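Desktop Tower Teardown: Frequently Asked Questions

Which computers does Filali take?

Any full-size or small tower, working or dead. The Testitz shop sorts them by board and power supply. Laptops go to Flumwood and have their own page.

Do I need to take the side panel off before I drop it off?

No. Leave the case closed. Loose panels get bent in the van, and we charge 9 dollars for a replacement.

Why do you lay the tower on its side?

The motherboard ends up flat and facing up, so a processor lifts straight out and a dropped screw stays where you can find it. It also keeps the weight of the power supply off the cables.

What will I find inside a typical Dell tower?

Green board in the middle, silver power supply along one edge, expansion slots with blue clips at the back.
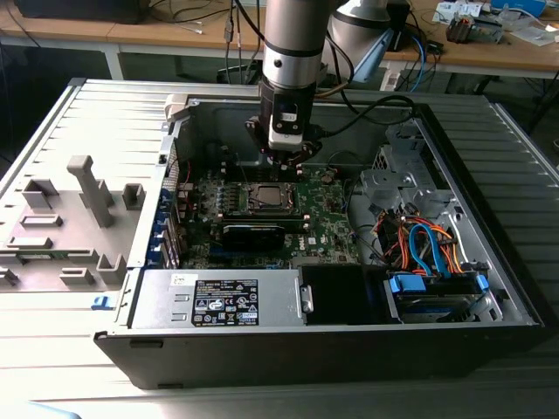
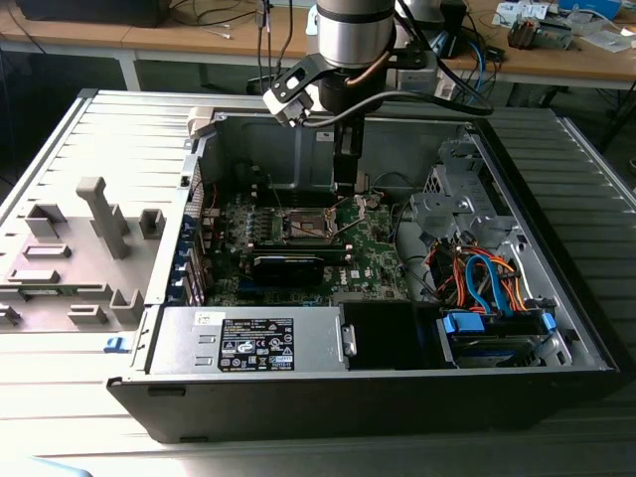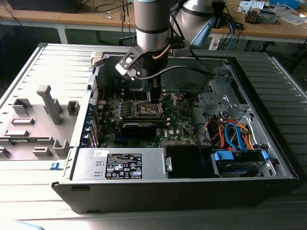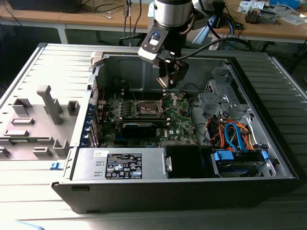

How do I know if the processor is still there?

Look inside the metal retention frame on the board. A silver square means the CPU is in place. If you see a field of small gold-colored contacts, the socket is empty. Don't touch the contacts — a bent one can ruin the board, and we can't straighten them.

Should I remove the hard drive myself?

You can. On many Dell cases the drive sits between blue plastic rails. Unplug both cables first, then squeeze the rails and slide the drive out. If you leave it in, we wipe it at no charge and send a Tiko certificate by email.

Can I open the power supply?

Please don't. It can hold a charge after it is unplugged. We take them whole, label and all.

What about the coin-cell battery on the board?

Leave it in. We pull it here and put it with the other batteries.

How long does a teardown take?

Allow 28 days from drop-off for the parts list. October is slower.

Is there a limit on how many I can bring?

Up to 60 towers per visit. For more than that, call ahead so we can clear a bay.

Related

Sorting memory by type
Cleaning old thermal paste
What Flumwood does with laptops
Tiko wipe certificates
Parts price list (278 items)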